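Chapter 4
Sorting a Snack Table

Chapter 3 dealt with shelves and closed cupboards, where things stay put between one use and the next. A table is harder. Food is set down on it, bowls are pushed aside to make room, and within an hour the arrangement has changed. This chapter covers small packaged foods and the utensils that go with them, using the kind of table found in a break room or a shared kitchen.

Start with containers. A shallow white container can hold the utensils, and a clear tray suits small items because its contents can be checked from any side of the table. A round bowl should stay empty until the food is ready to go into it.

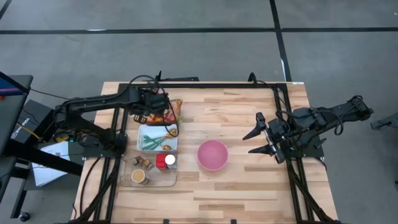

4.1 Packets and Spoons

Instant noodle packets cause more trouble than their size suggests. They slide over one another, and their bright wrappers hide anything small that lies between them. Spoons are the usual thing to go missing. A green handle next to a green patch of wrapper is easy to pass over, even in good light.

The shared kitchen at Domdale, which we return to in Chapter 6, kept a log of its snack table from October to 20th December. It recorded 929 packets put out and 77 spoons reported missing. Most of the spoons were found later on the same table, under a wrapper.
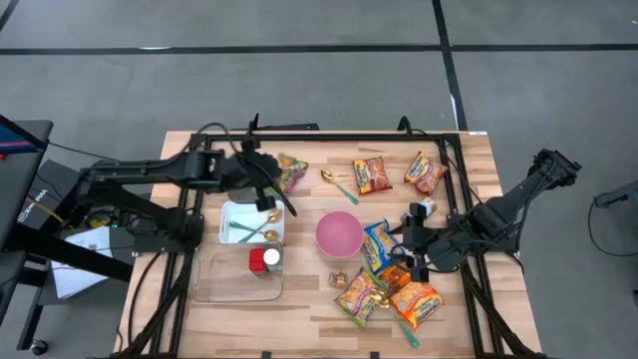
The order of work matters here. Pick up the spoons first and put them all in one place — a tray will do — before moving any packets. Then group the packets by flavor or by color, whichever the people using the table will understand without a label. Domdale tried both and settled on color. With two people working, the whole job took up to 17 minutes.

Lay packets flat, printed side up. Standing them on edge saves space, but they fall over when the first one is taken out.

4.2 Terms Used in This Chapter

Loose item: anything on the table that is not in a tray, bowl or other container.

Home place: the spot an item goes back to after use.

Overlap: one item lying partly on another. Clear overlaps before you begin to sort.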